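Birberg interconnector – who's for it?
Forum > Energy and Infrastructure

gridwatcher_tas
Posted 3/8/24
So the council has finally put the Clelteo proposal out for comment. It's a 42 km undersea power cable from Villanueva across to Birberg, and I reckon it's the best thing to land on our doorstep in years! We've been leaning on that old diesel plant for ages, and it's great to see a proper plan with a route map and everything. Has anyone else read it yet?

saltbush
Read it last night. I like the idea, but Clelteo would own the cable for 40 years and the state only gets a say on pricing every four. That's a long time to be stuck with one company.

gridwatcher_tas
Fair point, though someone has to pay for it, and the port upgrade comes with it – the whole harbour gets dredged, which the fishing co-op has wanted forever.

Histitz_local
Not all the fishos want it. The route goes straight past the Histitz reef and we only heard about it in April, when the survey boats turned up. I'm not against the cable, I'm against it going there. Shift it north and I'll sign whatever you like.

saltbush
North adds 4 km and they say it's too rocky. Page 30 of the proposal.

Histitz_local
They say lots of things.

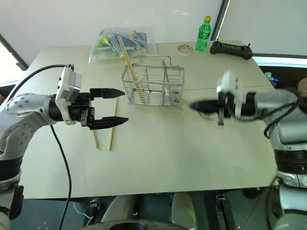

gridwatcher_tas
I'd love to see the northern route costed properly too, so put that in your submission! The form has a box for alternatives and it only takes a few minutes. I've done mine (mostly yes, with a grumble about the substation being so close to the footy oval).

paddlepop
Still a no from me. Put the money into batteries and rooftop solar here and we don't need Villanueva's power at all.

gridwatcher_tas
Why not both? Sunny days we could sell it back to them down the same cable. Anyway, I'm going to the info night at the Birberg hall and I'll post my notes after.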